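Home | Manuals | Table Setup | Mixing | Spares

Section 4: Covering the table and setting out the glasses

Before you open a single Winamix sachet, cover the table. I skipped this for my first few batches of berry and my poor dining table still has the proof. The Hiltari roll in your kit is plain brown paper, 75 feet of it, so don't be stingy!

1. Clear the table and wipe off any crumbs. They make lumps under the paper, and a glass standing on a lump is a glass waiting to go over.

2. Roll out the first sheet and cut it long enough to hang over both ends by a hand's width.

3. Lay the second sheet next to it so the edges meet. On a wide table you'll get a seam down the middle, which is fine (mine always wanders a bit by the far end). Tape the seam from underneath if you have the patience for it.

4. Smooth from the seam outward with the flat of your hand. You won't get every crease out, especially if the roll has been stored folded over like mine was, and the soft folds don't matter. Sharp ridges do, so press those down or move your glasses away from them.

5. Set out two clear glasses with plenty of space between them. One is for mixing and one is plain water, so you can compare the color.

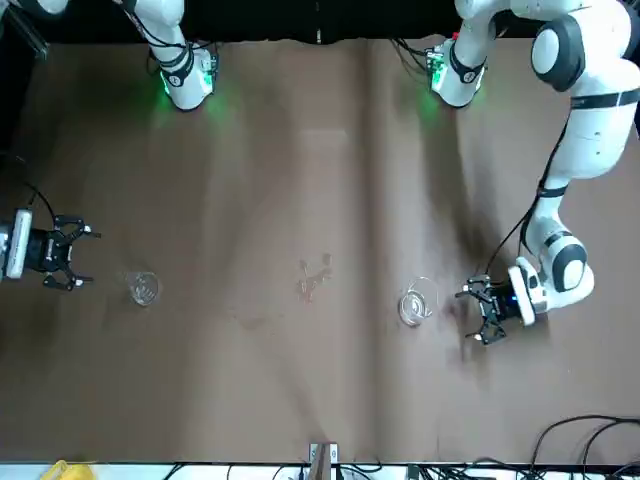

Fig. 4. Clear glasses on creased brown paper, with a small reddish stain near the middle of the table.

NOTE: Keep both glasses off the seam. Liquid loves a seam, and once it's in there it goes straight through to the wood.

6. Fill the jug to the 700 ml line and no higher. It holds more, but it dribbles from the lip when it's really full, and then you're back to step 1.

7. Pour with the jug close to the rim. I know the high pour looks great. Save it for the sink.

CAUTION: The red and purple sachets stain before they're even mixed. Tear them open over the glass, and never over bare paper.

Spills, splashes and little drips

You will spill something. I've been doing this for years and I still do, mostly when I'm talking at the same time. Small drips are easy to miss on a surface this color, so get your head down low and look for the shine along the edges of the wet part. Check for stray droplets too, because they like to land a little way off from the main patch.
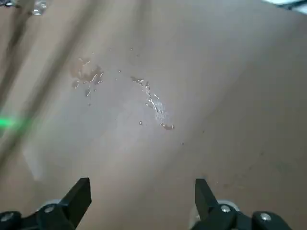 By Elaine Falcão | February | Filed under: Table Setup

1. Move the glasses first. Everybody grabs the towel first, me included, and that's how you get a second spill.

2. Lay a dry cloth on the wet patch and press straight down. Don't rub! Rubbing roughs up the paper and it starts to pill.

3. Lift, fold to a dry side, press again. For a long streak, start at the thin end and work back toward the wettest part.

4. Pick up the single droplets with a corner of the cloth.

5. Feel underneath. If the table is damp, peel the sheet back and let both sides dry before you carry on.

NOTE: An old stain that's dry to the touch can stay where it is. I only change a sheet when it's gone soft or torn.

If you run out of paper, the Vasconcelos refill fits the same holder, but you'll need to take the end cap off (see Spares).

Next: Section 5, Measuring and mixing

Contact Grernivis | © Grernivis, all rights reserved | Back to top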